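Plonddale Makers list
Subject: Re: [plonddale-makers] black shells – which finish, and how to stack them
Date: 17th August

Replying below the quoted part, with the bits I'm not answering trimmed out.

> We have the first lot of the Mivach shells in and I am trying to settle
> how they get stored before assembly. On the last order we stacked them
> nested, one inside the next, and when they came apart a fair number had
> scuffs along the ridge. I counted 102 with marks I could see without
> tilting them to the light. That was out of 1,049, so it isn't a disaster,
> but every one of those had to go to the back of a unit where it wouldn't
> show.
>
> Two questions. Does anybody have the gloss version out on a table where
> they could tell me how badly it shows handling? And does anybody store
> them flat in a single layer, and if so how much table does it eat up?
>
> I would also like to know if people are still using the Stanonik foam
> sheets between layers or if those have been given up on.

On the gloss: yes, it shows handling, and the groove is the worst place for it. The raised oval in the middle stands higher than everything around it, so when two shells are nested the ridge of one rubs the inside of the next. The side walls are fine. I have hardly had a mark on a side wall that I couldn't wipe off with a dry cloth. If your 102 were all along the ridge, then it's the nesting that did it and you can stop looking at the shipping cartons.

I went back through my own notes from February. We had 737 through here on that order. The first 241 were nested the way you describe and the rest were laid out in single layers. I didn't keep a proper tally of scuffs, so I can't give you a rate, but we quit nesting partway through and I have not gone back to it.

As for table space, a single layer does eat it up. The shells are long and they don't sit well side by side if you turn some of them around, so lay them all facing the same way. Leave a hand's width between rows. You'll want to pick them up by the side wall, and if they are packed too close people start hooking a finger over the ridge, and you are back where you started.

Keep the small parts on a different level. We had clips and shells on one surface for a while and the clips got under the shells. A clip under a gloss shell will put a scratch in it the first time somebody slides it.

For sorting I like a box with a flat top at the end of the table. Two shells on it at a time is plenty. One stands upright and the other gets tipped up so the light runs down the groove. Ridge first, then the walls, then the broad end. If the top of the box is white, so much the better, as the edge of a black part is much easier to see against it. I wipe the box top down before I start and again whenever I change trays. 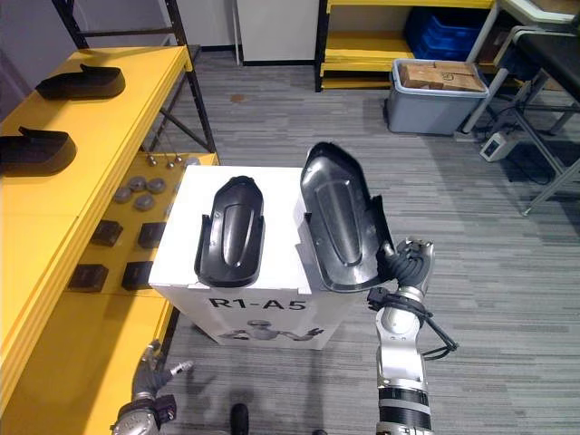 Two shells at the white box, two more on the yellow table, small parts on the lower level.

The foam sheets: I still have most of a roll and I use them for transport only. They are fine for a day in a car. Left between shells for several weeks they put a dull patch on the gloss. It polishes out, but it takes longer than you'd think and I would not want to do it 1,049 times. The Simiyu paper is thinner and hasn't left anything behind so far. It does slide, so don't go more than three layers high with it and keep the stack off anything that gets bumped.

On the matte version, which you didn't ask about but which came up last time – I would still take it over the gloss for anything that gets handled a lot. The groove looks flatter in matte and some people don't care for that. The price was the same when I ordered.

If you do go to single layers, please post how many you fit on a standard table. My tables are an odd length and my numbers won't be much use to anyone else.

Also, I am short on the long clips and have too many of the short ones. Will swap if somebody is the other way around. Reply off list for that, please.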